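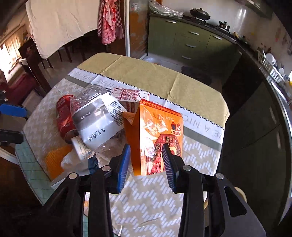
Starnis hand gripper kit: are the blue ridged pads enough for snack bags and thin plastic?

Posted by Halfdan Lykkegaard, September 22, 2020

I'm thinking of buying the Starnis hand-held gripper kit, the two-finger version with the ridged pads. I want to record table clearing at home: bags, bottles, cans, small boxes. The base kit is $687 and the soft pad set is another $86 from Trallby.

My worry is thin packaging. I tried a friend's older kit from Eyvindsson and the bags kept sliding down out of the fingers when I lifted them. Do the stock pads on the Starnis hold a full snack bag, or should I order the soft set right away? Also, does the camera see enough past the fingers to be useful on a crowded table?

Skarphéðinn Brynjólfsdóttir

I've had this kit since December and use it mostly for kitchen and dining table work. The stock pads are fine for bags if you approach them the right way. Open the fingers wide, bring one down each side of the bag while it stands upright, and close slowly until the film stops moving. If you close fast, the air in the bag pushes back and it pops out toward you. I did 32 lifts in a row with full bags after I learned this and dropped two.

Crumpled bottles are harder. The label slides on the plastic, so grab the neck or a part with no label. Cans on their side are easy across the middle. Small pill bottles are okay if they have some room around them. If they are tucked up against something else, move the other thing first.

Empty plastic bags and cloth are where I would want the soft pads. The ridges pinch a fold well enough but you have to find the fold, and with the stock pads I often come up with nothing.

On the camera: the fingers take up the bottom middle of the view, and you still get the table on both sides and a good part of the room behind it. Put away anything private before you record.

One more thing – check the screws on the finger frames after the first few sessions. Two of mine had backed out a little. The kit comes with the driver for them.

LiriaOwner20

Get the Liria instead, it's cheaper and the grip is better.

Halfdan Lykkegaard

Thanks, Skarphéðinn. I was closing too fast with the Eyvindsson, so that could explain the bags. I'll start with the base kit and leave the soft pads for later. LiriaOwner20, does yours come with a camera mount? The listing I found only shows the handle and fingers.

LiriaOwner20

No, the mount is separate. I made my own bracket.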